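**FOR RELEASE: MONDAY**

**Kidetti opens its battery and brick sort-out to all of Gorkthorpe**

Hi all, Yi-an Yang here from Kidetti. I've been told a press release should be written in the third person with a quote from me halfway down, but I'd only be quoting myself, so you're getting the whole lot straight from me.

The news first. From June, our toy library on Stamatopoulos Street will take mixed tubs of kids' stuff from any household in Gorkthorpe, members or not, and sort them for free. I mean the tub at the bottom of the cupboard, the one with building bricks and batteries and half a jigsaw and a torch with no end cap. Bring it in as it is. Please don't tidy it first!

We've been doing this for our own members since last winter and it has got rather out of hand (in a good way). Seventy-three families have dropped off tubs so far, and out of those tubs we've pulled 955 loose batteries. I'll give you a second with that. They were in with the bricks, in with the dolls' shoes, in the pockets of dress-up capes, and in one case packed neatly into the back of a toy garbage truck as if they were the rubbish.

I should say how it started, as a few of you have rung to ask. My neighbour's little bloke had outgrown his bricks and she gave us the lot in an old nappy bucket. I tipped it out on the sorting table expecting a nice quiet half hour with a cup of tea. There were more batteries in it than I'd bought in my life. Some had clearly come out of a remote control car, some were brand new with the price sticker still on, and a fair few were leaking that white crusty stuff onto the bricks. I put the kettle on again and rang Teodor.

Teodor Kvam used to run the electronics bench at the TAFE and is now our fixer of anything with a battery compartment. He reckons the trouble with loose batteries is that people can't tell the good ones from the flat ones by looking, so they can't bring themselves to chuck any of them, and into the tub they go. Fair enough, I've done it myself. What he worries about is the button cells, the little coin ones, which can do terrible harm if a toddler swallows one. If you've got small kids at home and you suspect there are any rolling around in the toy box, please don't wait for us. Get them out today and put them somewhere high up. If you think a child has swallowed one, ring for emergency help straight away.

So, how the sorting goes. You bring the tub to the side door and we give you a ticket. The batteries come out first, all of them, before anybody touches the bricks. We go through a shallow layer at a time on a tray, because digging around in a deep tub is how you miss things (and how you get a brick corner under your fingernail, ouch). Anything leaking gets picked out with gloves on. The rest go to Teodor's end of the table for testing on the Lenitix, a battered old battery tester he's had for donkey's years and won't hear a word against.

Batteries that still have a decent charge come back to you in a case with a lid. The flat ones get tape over their ends and go in our recycling drum, and we take the drum to the depot ourselves when it fills up. Please don't put batteries in your kerbside bin, either of them, red lid or yellow. They can start fires in the truck.

After that it's bricks, which is my favourite part and I won't pretend otherwise. We sort by shape before colour. I know people feel strongly about this! A tub sorted by colour looks gorgeous on the shelf, but try finding one small orange piece in a whole drawer of orange and you'll see why we gave it up. Two-by-twos go together, two-by-fours go together, the flat plates get their own drawer and the wheels get a jar. Colour comes second if there's time, and there usually isn't.

Bricks that have had a leaky battery sitting on them are kept apart from the others. Teodor has a look, and if there's any crust or pitting they go out. Ones that are only grubby get a wash in lukewarm soapy water inside a mesh bag and a night on the drying rack. Please don't put yours through a hot dishwasher at home. I've got a drawer of slightly banana-shaped ones here I can show you.

You can have everything back, or you can give us whatever you don't want. Given bricks go into our lending boxes, with 700 pieces to a box, and members can borrow a box for 4 weeks at a time. We've had families borrow one for the school holidays and bring it back with more pieces in it than it left with. I don't ask.

A few practical bits, as I know the phone will go otherwise:

- Two tubs per household per visit, please. If you've got more, come again.
- Anything with a built-in rechargeable pack (drones, scooters, the ride-on cars) we can't take apart. The depot can tell you what to do with those.
- Swollen or hot batteries shouldn't travel in a tub at all. Put them outside away from anything that burns and ring the depot for advice.
- Kids are welcome to help with the bricks once the batteries are out. They're much faster than we are.
- Turnaround is usually a week, longer after Christmas, for obvious reasons.

We could do with some things ourselves, while I've got you. Shallow trays with a lip, the sort you'd use for baking a slice, are brilliant. So are clean jars with lids, and drawer units, even ugly ones. If you're a business and you've got a spare workbench going, Teodor would very much like to stop using the one with the wobbly leg, and I would very much like to stop hearing about it.

Reporters and photographers are welcome any morning we're open. Come in clothes you don't mind kneeling in, as half the bricks end up on the floor. I'm happy to chat on the phone too, though if you ring before ten you'll get Teodor, and he'll want to talk about voltages.

**Contact:** Yi-an Yang, Kidetti, Stamatopoulos Street, Gorkthorpe. Side door, past the bike rack. Ring the bell twice, it sticks.

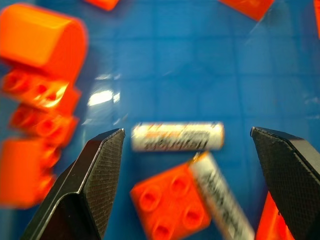 Oh, and if you're dropping off outside opening hours, please don't leave tubs on the step. The rain gets in, and wet batteries are a job I'd rather not hand Teodor first thing. Hang on to them until we're open and we'll find room on the table.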